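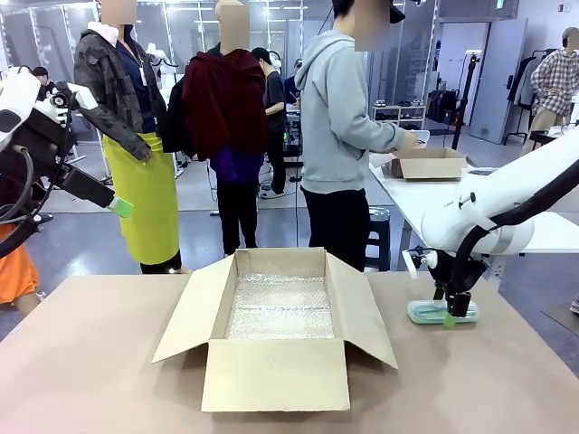
Witeck Bench Marking and Signage Kit for Two-Arm Packing Cells

Floor tape, table decals, posted rules and a logbook for packing benches where robot arms and people share a room. The kit follows the house rules written by Cường Đàm for the Somthorpe packing floor, and the printed sheets can be edited to match your own risk assessment.

Suitable for: tabletop cells with one or two arms, carton packing, tray loading, hand packing at neighboring benches.

Not suitable for: palletizing cells, mobile robots, or any cell that requires fixed guarding. The kit does not replace a guard, a light curtain or an emergency stop.

What is in the box

Floor tape, yellow and black, 190 feet
Table decals for carton position, tray position and arm rest position
Posted rules, laminated, two sizes
Bench logbook, 116 pages
Zip ties and adhesive clips for cable routing
Blank speed and force label for each arm

Laying out the bench

Do the layout with the arms powered down and locked out. Put the carton decal where both arms can reach it without crossing. The tray decal goes beside the carton on the side of the arm that picks trays. Leave enough table for all four carton flaps to lie open. A flap standing up in the path of an arm is the most common cause of a stopped cycle on our own benches.

Tape the floor at the full reach of each arm plus the stopping distance, measured with the heaviest tool fitted. If the taped area runs into a hand packing bench, move the bench or limit the arm's travel in the controller. Do not shrink the taped area to fit the room.

Cables that run along the outside of an arm should be clipped with enough slack for the full range of the wrist. Check the slack by jogging each joint to its limit at low speed.

Rules on the posted sheet

1. One named operator per cell. The name goes on the sheet at the start of the shift.
2. Stay outside the tape while the arms are enabled.
3. Aprons tied, hoods and drawstrings tucked in, no loose sleeves.
4. Stools and empty cartons are kept out of the taped area and the walkways.
5. Line the carton before the cycle starts. Do not reach in to straighten bubble wrap with an arm over the box.
6. If a tray is dropped, stop the cell, then pick it up.
7. Visitors stand with the operator.
8. Test the emergency stop before the first carton and write it in the log.

Inspection

Gripper pads and fingers are checked every 3,000 cycles or once a week, whichever comes first. Replace a pad that is torn or lifting at the corner. Floor tape should be checked on the same visit, and most sites get almost 10 months from a roll in a walkway.

Ordering

Sold per cell. Order one kit for each bench, even where two benches share an operator. Extra logbooks and Brisix replacement decals are sold separately. For rule sheets in Vietnamese, ask for the Lưu edition. Questions about layout go to Diệp Sầm on the Witeck product desk. Orders placed on a Saturday are processed the next working day.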